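Bench and Cable Checklist, Packing Table, Ekero Workroom

Inspected by: Senga Baxter
Checked against: previous sheet (T. Pollock), March
Status key: OK / Watch / Fix

1. Tabletop
Surface level, no lifted grain or splinters along the front edge. OK
Comment: Wipe down with a dry cloth only. The last cleaner left a film.

2. Items on the table
Boxed goods handled one at a time. OK
Comment: Carton corners square, no crush marks recorded at sign-off.

3. Arm bases and clamps
Clamps hand-tight plus a quarter turn. OK
Comment: Left clamp pad is worn. Replacement ordered from Fedell.

4. Cable routing
No cable under tension, none pinched at a joint, slack kept clear of the work area. Watch
Comment: The loop from the right wrist crosses the middle of the table. Re-route along the link and tie at 3 points.

5. Ties at the wrist
Trim tails to 5 mm or less. Watch
Comment: Left side still has loose ends near the gripper mounting — trim at next stop.
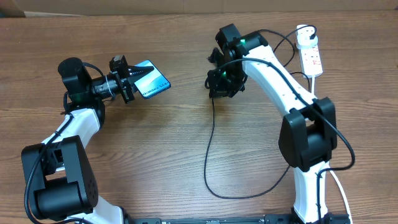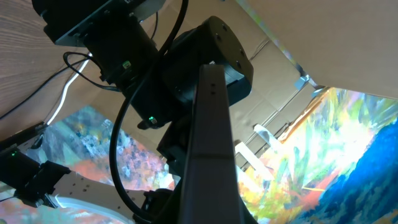 Cable runs at the arms. Black cables hang in loops in both views.

6. Indicator lights
Green at power-up on each arm. OK

7. Cardboard near the hardware
Flaps folded back and fixed, no loose edge within reach of a moving joint. Watch
Comment: Corrugated board creases with handling. Press the seams flat and check again in 2 weeks.

8. Fasteners
Mounting plate bolts and joint screws checked with the driver set to the marked torque. OK
Comment: Paint-mark the heads after the next check.

9. Walkway
Clear width 38 inches at the narrowest point. OK

Open items: 4, 5, 7
Assigned to: Anas Benkirane (4, 5), Tonantzin Solís (7)
Sheet to be kept in the Wokeck binder by the door.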